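Open day at Kekitz, Wed 14 October

Quick page so people who couldn't make it can see what we got up to. Went with eleven from the evening class, coach was late, coffee was fine. More pics to follow in November when Janura has sorted hers out.

Doors at ten, talk by Joscha Strobel from the handling team first. Good speaker, no slides, bit quiet at the back. Main point was that picking up soft or odd shaped stuff is still the hard bit. Boxes easy, bags not. They do 50 goes at a thing, change one thing, then do 50 more. Takes patience.

Then through to the demo area in two groups. Ours went first. Groceries and household bits to start with, bagged spaghetti on the floor and more of it in a box against the shelf.
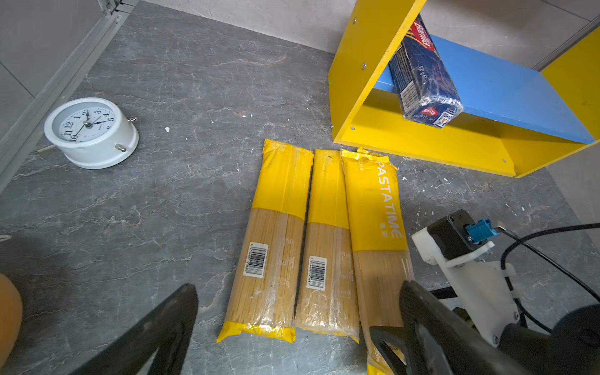 Can visitors have a go at driving the arms?
At the open days, after the safety talk, for a few minutes each and with one of the staff stood next to you.

Pasta packets, PASTATIME on the one nearest the gripper finger. Barilla box leaning on the blue shelf behind, alarm clock on its side to the left. Shiny wrap and crinkly ends, so plenty for a gripper to get wrong.

I had my go just before lunch. Much fiddlier than it looks, you close too early every time. Quách got the hang of it strait away, annoyingly.

Lunch was sandwiches, 420 of them ordered acording to the lad on the desk, and they still ran out of egg.

Afternoon was the Nidex stand (grippers, spare fingers, a lot of leaflets) and a walk round the workshop. No photos allowed in there, sorry.

Next visit is by booking only, 73 places. Names to me by the end of the month please.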